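## Bench Notes: Teaching the arm to work a mixing bowl

Several of you have stopped me by the kettle to ask how the arm is coming along, so Amparo Segura (who puts this newsletter together and is very patient about my deadlines) has given me a bit more room than usual. I'll try to use it well. If you only want the short version: it moves, it grips, it mostly goes where I send it, and I have learned more about mixing bowls this January than I ever planned to.

For anyone new to the workshop, the project is called Skudier. The goal is a helper for the baking table on our open evenings. I'd like to be able to drop a few things on the table, press a button, and have the arm pick them up one at a time and put them in the bowl. Later on, I want it to reach in and take things out again. It sounds like one job but it's really two, and the second one is a lot meaner than the first!

Last time I wrote, I was still fighting with the mount. That's all done now. Fiifi Aryee helped me re-drill the base plate, and we went up a bolt size, and the wobble I complained about for half a page is gone. If you lean on the table you can still see the arm nod a little, so please don't lean on the table. I also moved the controller to the lower shelf, which means the fan noise is down by your knees and you can hear yourself talk.

With the mount finished I could finally get on to the fun part, which was the reach. I had been practicing with flat things for weeks – a tray, a cutting board, a baking sheet turned upside down. Flat things are easy. You come straight down, you close, you go straight back up. A bowl has a wall all the way around it, and the gripper is long, and the wrist behind the gripper is fat. If you come straight down near the side, the fingers clear the rim just fine and then something higher up doesn't. I found that out with a lovely loud bong that made Kwadwo Kpodo drop a whole tray of screws on the other side of the room. Sorry again, Kwadwo. I did help pick them up.

So now I come in at a slant. The software we're using for the planning is Grokance, and it lets you set a tool angle for each waypoint (a waypoint is just a saved position, if you haven't played with this stuff). I keep one waypoint well above the rim, one right at the rim, and one inside. The arm has to pass through all three in order, going in and coming out, and it isn't allowed to get clever and cut the corner between them. Before I put that rule in, it would take the shortest path home, and the shortest path home was through the side of the bowl.

Speed matters too. I run the top part of the move fast and then drop way down for the last stretch. My rule is 200 millimeters a second in open air and 28 once the fingers are anywhere near the rim. You could go faster. I have gone faster. At 28 I have time to get my hand to the stop button without spilling my coffee, and that's the number I'm sticking with until I trust it more.
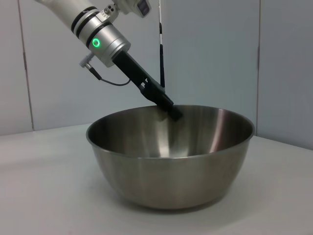 *Fingertips just past the rim, green ring lit on the wrist.*

I picked stainless steel on purpose, partly for the baking and partly for the abuse it was going to take. A glass bowl would have been in the trash by now. The trouble is that shiny metal is a pain for anything that uses vision. My first idea was to have the software find the rim by itself every time, so you could set the bowl down wherever you liked. It would find the rim, and then it would find another rim, and then it would find a piece of the gripper reflected in the side and decide that was a rim as well. I spent two evenings changing the lights. I hung a bedsheet. Uchenna Akpan brought in a big paper shade from her photo setup, and that got us closer than anything else, but you can't ask people to bake under a paper shade.

For now I've given up on finding the bowl and I just tell the arm where it is. Noemi Cirillo cut me a ring out of scrap cork that the foot of the bowl drops into, and I'll tape it down for the open evenings. Once the ring is down, the bowl lands in the same spot every time, give or take a hair. It feels a little like cheating, but it took her ten minutes and it works better than my two evenings with the bedsheet did.

A few things I've learned about bowls, in case anyone else is silly enough to try this:

- Measure the inside, at several depths. The walls curve in more than you think, and a gripper that has lots of room at the top can run out of it quickly.
- Use the rolled rim as your reference height. It's the one part of the bowl that's easy to touch off against with a feeler gauge.
- Check the cable at the far end of the reach as well as at home. Mine was happy at home and tight as a guitar string at the bottom of the bowl, so I let out more slack and left a loop.
- Write your offsets on paper. I had mine in a file, and then I had them in two files, and you can guess the rest.

The cable deserves another word. The first version ran right along the side of the gripper with three zip ties, very tidy, I was proud of it. Then the wrist turned most of the way around to get its slant and pulled the middle zip tie clean off. Uchenna, who has wired more stage lights than I've had hot dinners, told me to stop trying to make it pretty and let it hang. So it hangs. It has been fine ever since, and she has only reminded me of this a few times.

On the gripping side, I've been testing with whatever was in the kitchen drawer. Silicone spatula, good. Wooden spoon, good as long as it's lying with the handle toward the arm. Measuring cups are all right if you grab the handle and hopeless if you grab the cup. Walnuts are surprisingly easy. Eggs, no. I know everybody wants to see eggs, and somebody asks me about eggs every single week, but I am still scraping the last egg out of a place I'd rather not have egg in, so we'll all have to be patient.

I do keep a log, which is Fiifi's fault. He got me into the habit with his plotter and now I can't stop. The count stands at 2,037 reaches since I bolted the arm to the new plate, and of those, 42 ended with me hitting the stop button. Most of those were early on and most of them were the corner-cutting business I described up above. The others are a mix. A few were me panicking over nothing. One was a moth.

Next on my list is the taking-out part, which I've been putting off. When you drop something into a bowl, you don't much care where it ends up. When you want it back, you care a lot, and it has usually slid to the lowest spot and is lying at some annoying angle. Noemi thinks I should start with one thing that's easy to grab, like a rubber ball, and get that right from five or six different spots before I try anything from the drawer. Kwadwo thinks I should tip the bowl. I've told him tipping the bowl is a whole other project and he's welcome to it.

I'm also thinking about new fingertips. The ones on there now do fine on wood and silicone but they skate on anything polished, and sooner or later I'm going to want to pick up a steel spoon. There's a grippy sheet material called Kwofie that one of the folks in the Candivis group swears by, and they've offered me an offcut to try. If it's any good I'll bring the leftovers in and put them in the shared drawer (second one down, under the sandpaper). Please label whatever you cut from it, because the last mystery rubber in that drawer turned out to be somebody's gasket.

If you'd like to come and poke at Skudier, I'm usually at the back bench from 7 p.m. until I run out of steam. You don't need to know any programming. The teaching mode is just pushing the arm around by hand and pressing a button when you like where it is, and it's pretty great fun – my neighbor's kid got the hang of it faster than I did. Bring closed shoes, tie back long hair, and keep your sleeves out of the reach area when the arm is running.

One small request before I go. I could use a second bowl, a bit smaller than the one I've got, same kind of steel, and dents are fine. I'd like to see how much of my careful waypoint work survives a change of bowl, and I have a feeling the answer is going to be none of it. If you have one sitting at the back of a cupboard, leave it on my bench with your name on a piece of tape and I'll get it back to you, probably with a scratch or two.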